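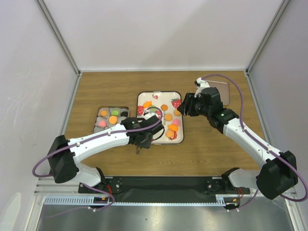

Plallow reader and logger: your questions, my answers

Updated 15/07/2026

I'm Bindu Palaniappan, and I answer most of the support mail for the Plallow, our little diagnostic reader for cars and light vans. The same questions keep landing in my inbox, so I've put them on one page. If yours isn't in the list, write to me anyway (I do read them all!).

Will it work with my car?
If your car was sold in the US and isn't a real antique, it almost certainly has the standard diagnostic socket under the dash, and the Plallow will read the basic engine codes from it. The deeper stuff, like brakes, airbags and body modules, depends on the make. We have 1,791 model and engine combinations on the coverage list right now. Look yours up by engine as well as by model year, please. Half the refund requests I get are from people who checked the model and skipped the engine.

What's the difference between the Plallow and the Plallow Sellora?
The plain Plallow talks to one network at a time. The Sellora version can listen to 4 at once and saves everything to its own memory, so you can leave it plugged in during a long drive and look at the data later. If you only want to know why your check engine light is on, save your money and get the plain one. I have both and the plain one is the one that lives in my glove box.

Do I need a laptop?
For the Plallow, no, the phone app does it all. For the Sellora you'll want one sooner or later. You can start and stop a recording from the phone, but the graphs are cramped on a small screen and exporting only works from the desktop program, Costache. It's a free download and you don't need an account.

The app says "no response from vehicle." Is my reader dead?
Probably not! Go through these before you write to me:
Ignition on, not just the accessory position.
Reader pushed all the way in. Some sockets are stiff and it feels seated when it isn't.
No other dongle on a splitter cable. Insurance trackers are the usual troublemaker.
Check the fuse for the socket, which on a lot of cars is shared with the cigarette lighter.
Still nothing? Try it in a friend's car. If it works there, send me your make, model, engine and the app version, and I'll take it from there.

Can I leave it plugged in overnight?
The plain Plallow goes to sleep when the car does, and I've left mine in for a week without trouble. The Sellora draws a bit more while it's recording, so stop the recording before you walk away. If the car sits for long stretches, or the battery is already weak, just pull it out.

Can it clear codes?
Yes, but please save the report first. Once you clear a code, the snapshot stored with it goes too, and your mechanic may have wanted that. Clearing also resets the emissions self-checks, so don't do it the night before an inspection.

How long a cable can I use?
We sell a 40 inch extension and that's the longest I'd go. People have written to me about longer ones working fine, and other people have written to me about dropped connections, so there you go.

How do updates work?
Open the app with the reader plugged in and it'll offer you the update if there is one. Keep the phone close and the ignition on until the bar gets to 100 percent. The January update was a big one and takes longer than the rest if you skipped it.

Where does my data go?
It stays on your phone or laptop unless you choose to share a report. Shared reports sit on our Eltetti server until you delete them, and the delete button is under Reports, then Manage.

Can I return it?
Yes, if it's in one piece and you still have the box. Email me first so I can send you a label. Please take your own recordings off a Sellora before you mail it, as we wipe every one that comes back.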